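Robotics club moves into the kitchen

October 2025

The Mendau robotics club has started its second project of the year, and this one is set in a simulated kitchen. Students are programming a virtual arm to work with a can of food and a kitchen scale on the counter. The task comes from the student round of the Josanau Challenge, which our senior group has entered for the first time.

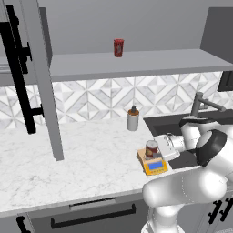
Teams of three share a computer and take turns writing code, running it and keeping the log. Each team must submit six runs from different starting positions, and the arm loses points if it bumps the counter or the tap. Most of the trouble so far has been with the wrist angle. Two teams have rewritten their approach path from scratch and are getting better scores in practice.

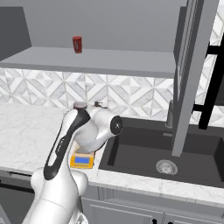

The log counts for nearly a third of the final mark, so please fill it in before you leave. Write down the settings you changed as well as the score.

Prullari has given us use of its computer room after school until the end of term. Entries close in March. New members are welcome and don't need to have done any programming. Permission forms are at the Mwakyusa Library front desk.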